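Questions we get about the Skelness Bread Swap, last updated 6/3/25. If yours isn't covered, ask Raluca Pascu at the Dodeo Street door and she'll happily talk your ear off about rye.

## What is it?

A monthly get-together where home bakers trade loaves! You bring bread, you take home somebody else's bread, and you eat quite a lot of it in between. We started in a garage with 22 people and the May swap had 51, so we've moved into the hall on Dodeo Street (much better parking).

## Do I have to be a good baker?

No! Flat loaves, lopsided loaves and loaves with a giant hole in the middle all find a home. One of my favorite things I've ever eaten at a swap was a "failed" potato bread that made the best toast of my life.

## How much should I bring?

Two loaves is perfect — one to trade and one to slice for the tasting table. Rolls count too. Six rolls equal one loaf.

## Can I bring something from a bakery?

Please don't, even if it's from Condori (we love Condori). The fun is in trading things people made at home.

## What about allergies?

Every loaf needs a card listing all the ingredients, including seeds, nuts and whatever you greased the pan with. Gluten-free bread gets its own table and its own knives. It's still a hall full of flour, though, so please stay home if airborne flour makes you ill.

## Is there sourdough starter to take home?

Always! Ours is named Prodska and it's very lively. Bring a clean jar with a lid, and feed it the same evening with equal weights of flour and water.

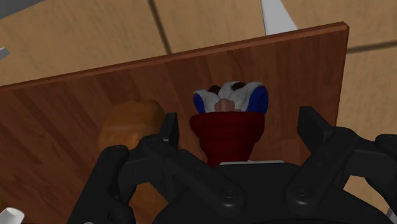
## What time should I arrive?

Doors open at ten and trading starts at half past. Come early if you want a good look at the tables first.

## Can kids come?

Absolutely, and they can trade as well. Last time an eight-year-old walked off with three kinds of focaccia and we were all a little jealous.

## Does it cost anything?

Two dollars at the door, which goes toward the hall rental and butter. So much butter.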